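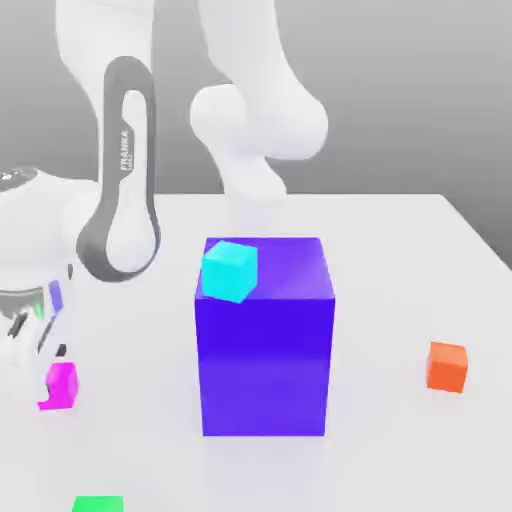
I've wanted to write this release for a long time, so forgive me if it runs a little warm. Prunness Homes is opening applications for Felau Court, our new affordable apartment building for people who are studying or training while raising kids. It has 68 apartments, and every one of them has two bedrooms or three. When I try to explain rent to new applicants I sometimes think of a small cyan cube sitting on top of a big blue block, hanging a little over the left edge: the block is everything a family already pays for, and the cube is the textbook bill or the car repair that lands on top. We set our rents with that cube in mind!

I'm Anong Srisuk, and I run resident services at Prunness. I went back to school for my nursing license with two children and a lease I could barely carry, so yes, this one is personal. We had 1058 households on our interest list by the end of December (I read the comments on a lot of those forms, and some of them I read twice). Most of the parents who wrote to us were paying more for housing than for everything else put together.

Rent at Felau Court is tied to household income, and it gets reviewed once a year, on the anniversary of your lease. If your hours get cut in the middle of a semester you can ask for an early review, and my office will answer in writing. Leases run twelve months, so you don't have to pack up every summer. You can stay up to 4 years, and you keep your apartment for six months after you graduate or finish your certificate.

The building was designed by Kenta Kobori, who listened very patiently while I talked about stroller storage. There's a laundry room on every floor, a study room that stays open all night, and a courtyard you can see from the kitchens. The Mulo bus stops right out front and goes to both campuses.

"Parents kept telling us they did their homework in the car," said Kumiko Ikeda, our executive director. "I'd like them to have a desk and a door that closes."

Applications open April 20, 2025. You'll need proof of enrollment, ID for the adults in the household, and your last two pay stubs or a benefits letter. Part-time students count, and so do apprentices. If a document is missing, apply anyway and we'll call you about it.

For tours and interviews, please contact Balakrishnan Gowda in the Prunness press office. For everything to do with applying, come see me at the leasing desk on Kratochvíl Street. Kids are welcome, and there are snacks.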